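Braltcombe Clothing Exchange Reopens in August With Longer Hours

BRALTCOMBE - The Braltcombe Clothing Exchange will reopen in August at the former Pekico shoe store, with a larger sorting room and evening hours for people who work during the day.

The exchange takes in used clothing and bedding and gives it out free to any household in the Braltcombe area. It handed out 1,524 bags of clothing last year from its old rooms on Derese Street, where the lease has ended.

"We were turning away donations by spring because we had no place to put them," said Bohdan Polishchuk, director of the exchange. "The new building has a loading door and a dry basement, and that solves most of it."

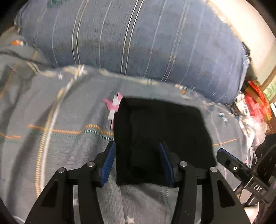

Socks, underwear and children's coats remain the items most often requested. Socks and underwear must be new or unworn. Other clothing may be used but should be washed, with working zippers and no large stains. The exchange cannot accept pillows, mattresses or car seats.

Households may visit twice a month and take up to 40 items per visit. Proof of address is needed the first time only. Parents may pick up school clothes for children who are not with them.

Saron Tefera, who manages intake, asked donors to fold clothing and keep dark and light items in separate bags. "A folded bag gets to the racks the same day," Tefera said. "A bag that is stuffed full may sit for a week."
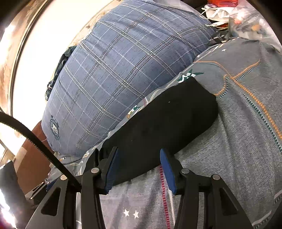
Hours and Drop-Off

The exchange will be open weekdays from 2 p.m. to 8 p.m. Donations are accepted at the side door on Dulano Avenue until one hour before closing. Please do not leave bags outside when the building is closed.

Groups with more than ten bags should call the front desk ahead of time to arrange a drop-off. Parking is free behind the building.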